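The Ketchup Bottle Fault: Photos from the Mirnis Bench

If you've been following our play kitchen project, you already know the ketchup bottle. It's the star of the table! It is also the object that gave us the best fault we've ever chased, and I mean best in the sense that I learned more from it than from everything that went right since April.

The short version goes like this. Mirnis, our tabletop arm, picks up a toy food item, moves it, and puts it down again. Over a long stretch of runs it began dropping the bottle, and only the bottle. The log gave us the same line every time: grip lost, code 414. It didn't drop the fruit. It didn't drop the cup. Jennylyn Catacutan went through 3,789 logged picks and pulled out 582 with that code, all of them on the same soft red bottle. I love a fault with a pattern!

The trouble was in the force check. The controller closes the fingers, waits for the force reading to rise, and calls the grip good once it does. Hard plastic pushes back right away. Felt gives first and pushes back later, so the fingers stopped closing early and the arm lifted on half a grip. On a slow lift it usually held. On a quick one, down it went.

Then there was the safety side, and this is the part we took seriously. After a drop the arm tried again by itself, with no pause, and one of us could easily have been reaching in to stand the bottle back up. Bogdan Zalewska was reaching in when it happened to him. The fingers brushed his sleeve and he was fine, but we shut the bench down that afternoon and left it down until the retry was fixed.

Click either picture for the large version — the play food set is a favorite of mine.

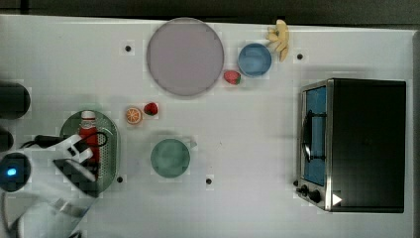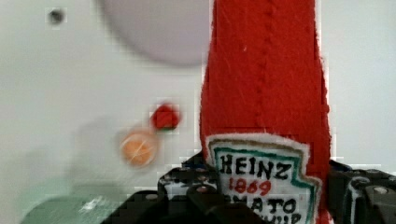
The ketchup bottle and the gripper, with a strawberry and something orange nearby.

Why didn't you just swap the soft bottle for a hard one?

We talked about it, and it would have cleared the code overnight. But the force check would still have been wrong for anything soft, and we want Mirnis to handle soft things. The bottle stays in the set.

What we changed

The force check now has 2 stages. The fingers close until they feel contact, hold for a moment, then close again and take a second reading before any lift is allowed.

After a dropped item the arm stops and stays stopped. Someone has to press the green button on the Volell box to start it again, and the box sits well outside the arm's reach.

The quick lift is turned off for soft items. Jennylyn keeps that list in the Harnik folder, so send her anything you think belongs on it.

The next gallery will cover the new finger pads from the Wysocka bench, which I'm very excited about — they're softer, wider, and a terrible shade of orange.

Posted October 8, 2018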